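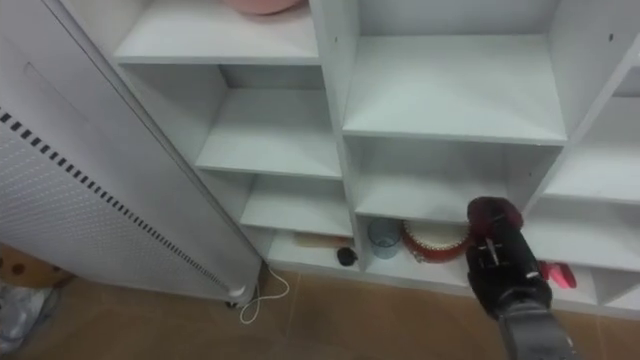

Open shelves, white boards

Ticket 1000 - Pale washes disappear after scan
Opened: Apr 17, 2023
Opened by: Aiguo Luo
Assigned to: Consuelo Magaña
Product: Prostex flatbed scanner with Plandska desktop software
Status: Closed

Problem
I scan my watercolor sketches for the summer booklet of our drawing group. The pencil lines come out well, but the light washes are gone. Sky, sand and distant hills become pure white in the file. On paper I can see them without difficulty. It happens on 12 pages of the same sketchbook. The darker colors are correct.

What I tried before writing:
1. Cleaned the glass with a dry cloth. No change.
2. Restarted the computer and the scanner. No change.
3. Scanned at a higher resolution. The file is bigger and the sky is still white.

Reply from Consuelo Magaña
Thank you for the clear report. Please open the Scan window and tell me which profile is chosen. Please also tell me if "Clean paper background" has a check mark.

Reply from Aiguo Luo
The profile is "Document, color." The check mark is there. I did not put it myself, so I think it came with the update to version 22.
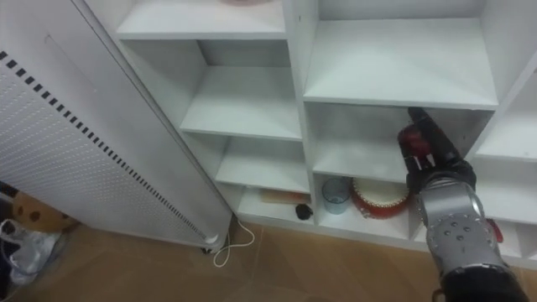 Test 1: Profile changed to "Artwork"
Some of the sky has returned, mostly near the horizon where I used more pigment. The sand is still missing. I also see the grain of the paper now, and I like this.

Test 2: Background cleaning turned off
All washes are visible. But the page has now a gray shadow on the left side, near the binding. The sketchbook does not lie completely flat - it is sewn and quite thick.

Reply from Consuelo Magaña
The shadow is a separate matter. Please put a heavy book on the lid and set the white point to 91 by hand. Do not use the Auto button, it will remove your sky again.

Test 3: White point 91, book on lid
The shadow is much weaker and I can crop the rest. The hills have the right blue. I compared with the original beside the window.
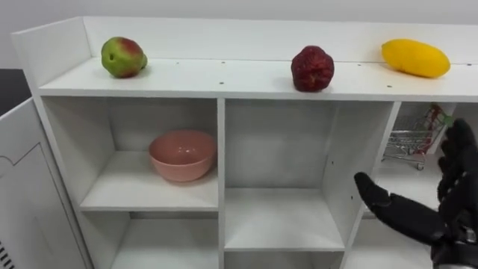 Fruit along the top of the shelves

Note from Tiago Guerreiro, second level
Confirmed on our side. Version 22 turns on background cleaning again in all saved profiles. I sent it to the developers. Until there is a fix, please check the box after each update.

Last message from Aiguo Luo
I scanned the 12 pages again and sent them to Jovita Cortés for the booklet, which we print in June. You may close the ticket.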